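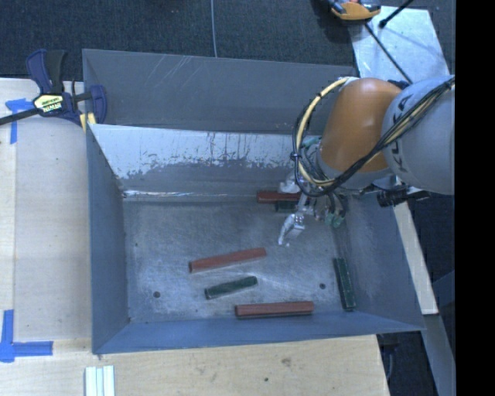
Clevix put out its revised terms for tin offtake in March, and I have now read them twice. The document is 18 pages long and most of it is unremarkable. The part that matters to anyone holding shares in a small producer is the pricing annex, which changes how penalties are worked out for impurities in the concentrate.

Under the old terms, a seller was paid on the tin content of each lot, less a treatment charge and a fixed deduction. Iron and arsenic were penalised above a threshold, and the threshold was generous. The new annex keeps the treatment charge but replaces the single threshold with a sliding scale. A lot that would have passed without penalty last year can now lose a noticeable part of its value.

Nultdale is the obvious case. The ore there is high in iron, and the plant was built on the assumption that the smelter would deal with it. The company could add a second magnetic separation stage, but that needs money, power and floor space, and the last of these is the hardest to find on a site wedged between a road and a river. I have seen no sign of a planning application.

Kouris is better placed. Its concentrate is cleaner to begin with, and it sells in lots of 1,000 tonnes, large enough to blend a poor batch into a good one before sampling. Blending is dull work and needs covered storage, which Kouris already has. The new scale may even suit it, as the lowest band pays slightly more than the old terms did.

Meinir Trevor, who commented on my last post, asked whether sellers could simply go elsewhere. In principle, yes. In practice the contracts run for 18 months with a rollover clause, and notice has to be given well before the end. Prulloson takes similar material but is further away by sea, and freight would use up most of the saving. It also pays later - final settlement comes after the refined metal is sold, so the seller carries the price risk for longer.

There is one point I can't settle from the text. Clause 2 says assays will be taken "on arrival", while the annex refers to samples drawn "at loading". For most metals the difference would be small. With damp concentrate in an open hold, moisture can shift on the voyage, and the dry weight is what gets paid for. Somebody will end up arguing over this, probably with an umpire laboratory in the middle.

I have written to Clevix to ask which wording applies and will add the reply to this post if I get one. The Nultdale half-year figures should be out before then, and I want to compare the realised price per tonne with the quoted one.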